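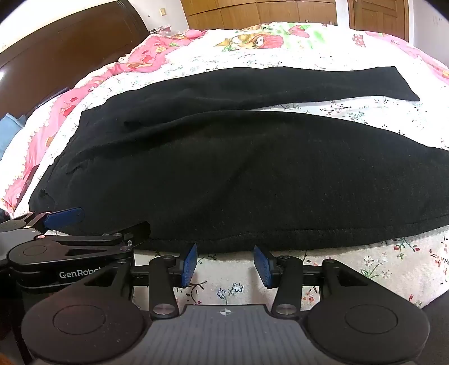
How she folds: black pants, a whole bed, and no ironing board

14 shares 6 comments

She does the laundry on the bed. Always has. There's a table in the apartment and a perfectly good ironing board behind the door, but the bed is flat and big and it's right there, she says, so that's where the clean stuff goes.

"You can't fold long pants on your lap. I've tried. You get one leg done and the other one slides on the floor."

I went to see her in Stilham because a reader wrote in and said her neighbor had the neatest closet on the street and wouldn't tell anyone how. She told me in about four minutes. The rest of the afternoon was coffee, and a long story about a curtain rod I've been asked to leave out.

She worked 11 years in the alterations room at Wróbel, the dry cleaner on the main road, before it moved. Hems mostly. Black pants more than anything – waiters, ushers, the funeral home, the school band. One July they did 375 pairs for a hotel and she still talks about it like weather.

"Black is the worst. Everybody thinks white is the worst. White you can bleach. Black shows every bit of lint in the house, and you see it as soon as you lay it down."

So what does she do about the lint? Tape, wrapped around her hand, sticky side out. She had a roller from Ollow for a while and liked it fine, then the refills went up and she went back to tape. She goes over the front, flips, does the back. Waist to cuff, never the other way, though when I asked why she had to think about it.

"That's how I was shown. I don't know. Try it the other way and see if you like it."

The folding itself. She lays the pants out flat with the legs spread, which surprised me, I always start with them together. Spread first, she says, then you can see where the fabric is bunching up between the legs. That fold is what makes the crease in the wrong place later. She smooths it out with the side of her hand, pulls the seam straight, then brings one leg over on top of the other. Then in half. Then in thirds if it's going in a drawer, or over a hanger if not.

She also looks them over while they're flat. Waist, seams, cuffs, in that order.

"If there's a spot going, you fix it now. Five minutes. You leave it till it's a hole and then it's an evening."

On sheets she is less strict. She likes them flowered, little sprigs, berries, that kind of thing, and she won't fold dark clothes on a plain white one if she can help it. Her reason is that she loses the edge of her own work, her eyes get tired. Quilts get pushed to the side of the bed and stay there till she's finished. She doesn't make the bed first. "Why would I make it and then cover it in pants?"

I asked if she'd ever thought of charging. She had. Prindora, the home help service, offered her 400 a month to do folding for two families, and she did it for a little while and quit. Too much driving. And one of the families had opinions on socks.

"I don't do socks in balls. It kills the elastic. They wanted balls."

By then it was November 2020 and she wasn't going into anybody's house anyway, so she says it worked out. Now it's her own laundry, her sister's, and whatever the boy upstairs brings down in a bag when he has an interview. She does his for nothing. He takes her trash out.

Last thing I asked was how many pairs she figures she's folded in her life. She laughed at me. "More than 1,000. Put that. It's a lot more then that but put that."

Then she wanted to know how I fold mine, and I told her, and she made me do a pair on the bed while she watched. I got the thirds wrong. She unfolded it without saying anything and handed it back and I did it again – a bit better, cuffs lined up this time. Her coffee had gone cold so she put the kettle back on.

14 shares 6 comments 112 likes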